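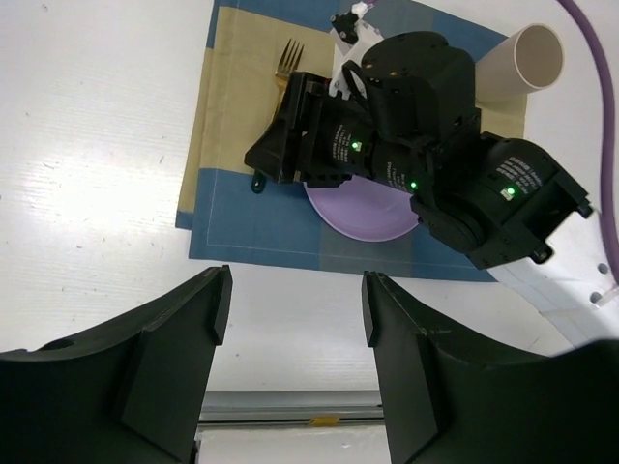 The Marosdale Home Sewing Program finished its second term of classes this month, and this report covers the work done since the grant payment in January. Classes meet at the Mondstead branch library, in the large room on the ground floor. The first project for every beginner is a cloth placemat in two colors, usually tan and blue, with a line of pale stitching run parallel to the border. It teaches straight seams, turning a corner and joining two fabrics of different weight. Most students finish one in two sessions. Those who go on to the spring course make an apron, then a lined tote bag.

**Enrollment and attendance**

We enrolled 185 people across all classes, counting the Saturday group. Attendance held up well through the winter, apart from one week when the library closed for a burst pipe. We made up that session at the end of the term. The evening beginner class filled first and had a waiting list the whole time. The weekday morning class had open seats until we moved it to start half an hour later, after the school buses have run. We plan to keep the later start.

The mending table, where people bring in their own clothes and get help fixing them, has become busier than we planned for. Zippers and torn pockets are the most common repairs. We do not enroll people at the mending table, so they are not in the number given above.

**Staff**

Maribel Nina continues as lead instructor and teaches both beginner classes. Nidia Henao joined in January to run the mending table and now also teaches the Saturday group. She is paid for 10 hours a week. We had budgeted for fewer, and the difference came out of the supplies line, with your office's approval.

**Equipment**

We bought five sewing machines under the grant. All are in use. Two needed service in the first term, one for timing and one for a worn foot pedal, and the repair shop on Guzmán Street did both at a reduced rate. The old iron was replaced. We still do not have a good cutting surface at a height that works for taller students, and several people have complained of sore backs after cutting out the apron pattern. A set of bed risers under one table helped a little. We would like to price a proper cutting table before the fall.

**Materials**

Fletel, the upholstery supplier, donated two loads of remnant fabric. The cotton pieces went to the beginner classes. The heavier pieces are too thick for our machines in more than two layers, so we have been using them for tote bag bottoms and chair pads. Thread costs went up and we are now buying larger cones, which last longer but need a separate stand.

Storage is the main problem. The library lets us use one closet, and it is full. Finished work waiting for pickup is kept in bins in the hallway, and one bin was moved by mistake during the pipe repair. It was found the next day with everything in it. The branch has offered a second closet upstairs, but there is no elevator near it.

**Spending**

The grant is on track. Instructor pay is slightly over its line and supplies slightly under, as noted. The machine service was charged to the repair line, which still has money left. A full statement is attached to the signed copy.

**Next term**

- Add a second evening beginner class to clear the waiting list.
- Settle the storage question with the branch before the summer schedule starts.
- Get two quotes for a cutting table.
- Print the placemat and apron instructions in Spanish. Nidia has finished a draft of the first one.

Submitted April 24, 2023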